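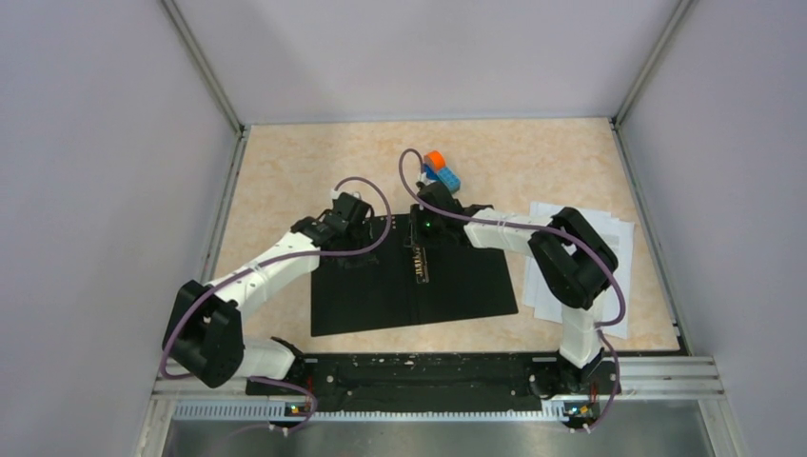
Building a two-arm bench at home, session 4: cables, grippers and handling small boards
Handout, updated Feb 25, 2018

Hi again everyone. These are my notes from last session, cleaned up a bit, plus the stuff I ran out of time for (sorry, I talked way too long about crimping). If you missed it, start with the section on the rail and then come find me or Anca Sandu before you power anything.

Where we are

By now your rail should be bolted down and both bases mounted on it. Mine is the black metal one, with both arms side by side and reaching the same way over the table. Some of you asked about putting the arms on opposite sides so they face each other. You can! Teodor Nedelcu did his like that and it works fine, but your math for the shared zone in the middle changes, and the config file I gave out assumes the side by side layout. If you go your own way, change the base offsets first and don't just flip signs until it looks right. I did that once and drove a gripper straight into the tabletop.

Check these before you go on:

Both bases tight, no rocking when you push on the elbow with one finger.
The little circuit board at each base has its light on. If one is dark, it's nearly always the connector, so reseat it with the power off.
Left and right are named the same way in the software and on the bench. Put tape on the rail if you have to. I still have tape on mine at home.

Cables

This is the part everybody wants to rush. The purple cable on each arm goes from the rail up past the elbow and then over the gripper in a big loose arch, and people keep telling me it looks messy. Leave it messy! A cable pulled neat along the links looks great with the arm parked and then goes tight the second the elbow folds. The first time I tidied mine up I pulled a plug halfway out and spent a whole evening blaming the firmware.

How I size the loop: with the power off, move the arm by hand to the farthest pose you plan to use, then fold it as tight as it goes. You want slack left in both. Then swing the wrist both ways and watch whether the loop drags on the table or catches on the other arm. Two arms means two loops, and they can grab each other, so try it with both arms in the middle at once.

Ionuț Dinu asked about a sleeve over the cable. Sure, if it's soft. The stiff kind acts like a spring and you'll see the wrist pushed off its target by a hair, always in the same direction, and you'll go crazy looking for it in the calibration.

The table and the mat

I like a dark mat under the work area. It gives the fingers something with a little give to land on, and small parts don't skate away. The crease across the middle of mine comes from being stored folded. Roll yours, please.

My mat also sits a bit crooked to the rail. That's okay as long as you don't use its edges as your reference. Measure from the rail, always from the rail. Ecaterina Surdu spent half a session last time chasing a rotation error that was just her mat having slid.

Keep scrap paper off to the side if you take notes while you work. I usually have a little stack on the right, and yes, it ends up under the elbow, so lower that arm slowly.

Picking up a board

Okay, the fun one. The task for this month is to take a narrow circuit board from the mat, lift it with one gripper, and hand it to the other. We call the pick program Sima and the handover program Faltden (names from Nelu Munteanu, don't ask me). Both are in the shared folder.

Start with the right arm only. Bring the gripper down over the board with the fingers open and close slowly. In the config, the closing speed is 386 and the force limit is 36, and those are raw controller units so don't try to read them as anything sensible. Full scale on force is 1000. Please do not find out what 1000 does to a circuit board, Nelu already has.

Grab it on bare board if you can. If the fingers land on a component you can crack a solder joint and never see it. Use dead boards from the scrap bin only, nothing you'd be sad to lose, and nothing powered.

Once the board is hanging from the fingers, stop. Let it settle. Then lift straight up, a short way, and look at it from the side. If it has tilted, put it down and grip again closer to the middle. Don't try to fix a tilt in the air.

The left arm waits over its own side of the mat with its jaws pointing down, and stays there until Faltden calls it. If it moves before that, hit the stop and check that you loaded the right file. The good version ends in 2421.

Warm-up if you need one

If boards are too fiddly at first, use toy bricks. A blue one and a small orange one stuck together make a nice lopsided thing to practice on, and you can drop them all day. Try picking up the pair by the big one, then by the small one, and notice how differently they swing. When you're done, push them to the back of the table, clear of both arms.

For March

Bring your loop measurements, both extremes, both arms.
Run the right-arm pick until it's boring, then try the handover at the slowest speed.
Write down every failed grip and where the fingers were touching. Short notes are fine.
Anca has the spare connectors, ask her before you order more.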